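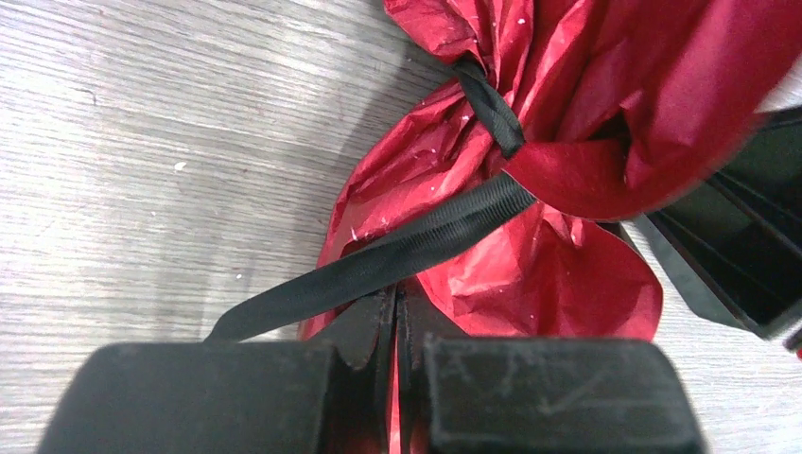 Wrist view, near gripper at the ribbon. Red wrapping, black tie.

Notebook entry, November 2022
Project: Katlow, deformable materials set
Entered by: Boris Bednárik

Purpose of the session. The present block extends the Katlow set from rigid items to gift and flower wrapping. The learning group at Fornstead has asked for examples in which the material changes shape under the fingers and in which both arms have to share the work. All examples are recorded by teleoperation. No scripted motions are to be mixed into this block, and any that remain in the shared folder from the earlier trials should be moved out before the next export.

Target. The agreed total for the block is 200 accepted examples. At the close of this entry the recorder holds 217 files, of which some will be rejected on review. The review has not been completed, and the figure should not be quoted to Fornstead as a delivery count.

Procedure as followed. The operator confirms that both arms are in the start pose, opens a new file, states the task name aloud for the audio track, and begins. The file is closed when both grippers have been withdrawn from the material. A pause in the middle of a task is acceptable and is kept. A restart is not; the file is closed, marked R, and a new one is opened. Operators change over after every 4 tasks of the ribbon type, which are tiring for the hands.

Notes on ribbon tasks. Black ribbon is difficult to judge in the wrist view when the fingertips are close to it, the two being nearly the same tone. Operators are asked to approach from the free tail and to leave the wrapped part of the neck alone until the second arm is in place. Glossy wrapping gives strong highlights along the creases, and these move as the material moves. The Zurnivness labeling tool has twice placed a contact mark on a highlight. Such marks are to be corrected by hand and the correction initialed.

Where a fold of the wrapping hides the point at which the ribbon comes out, the example is still valid. It was proposed that such cases be filtered out. The proposal was not adopted. The trained policy will meet the same folds, and a set that contains only clear views would be of limited use to it.

Notes on bouquet tasks. The roses are laid across the dark brown paper with the stems toward the middle of the table, and the arms begin from either side. Grasps are to be made on the stems. 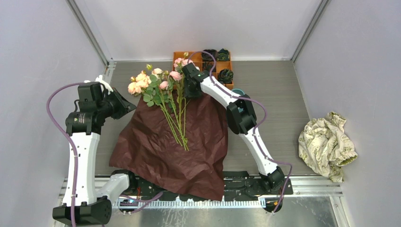
A grasp just below the heads gives better control of the direction of the bouquet, but it leaves the lower stems free to swing and they may drag the paper. A grasp farther down holds the stems together and lets the heads drop. Both kinds are wanted. The operator should not settle into one habit, and the session sheet now has a column for grasp height (upper, middle, lower) so that the balance can be checked before the block is closed.

The paper should be allowed to keep its creases between examples. In the first trials it was smoothed flat each time, and the resulting files were too much alike. It may also hang over the front edge, provided that it is clear of the rack when an arm base is moved.

Cable check. The purple cables must have enough slack at the elbow for the full reach. The check is to be made with the arm extended, at the beginning of each session and again after any change of gripper fingers.

Open points.

Barros has requested the depth stream in addition to color. The present recorder drops depth when both wrist views are running at full rate. To be discussed before anything is promised.

File names for the ribbon tasks use two different spellings of "untie." The later spelling, without the hyphen, is to be kept.

The task list does not say whether an example ends with the ribbon on the table or still held. I have accepted both so far and noted which in the comment field. A ruling is needed from Fornstead.

The second reviewer has not yet been named. Until that is done, R files are to be retained and nothing is to be deleted from the recorder.

Next block is planned for December, with the same table arrangement and new wrapping stock. Session sheets are in the gray binder, behind the calibration records.

B. Bednárik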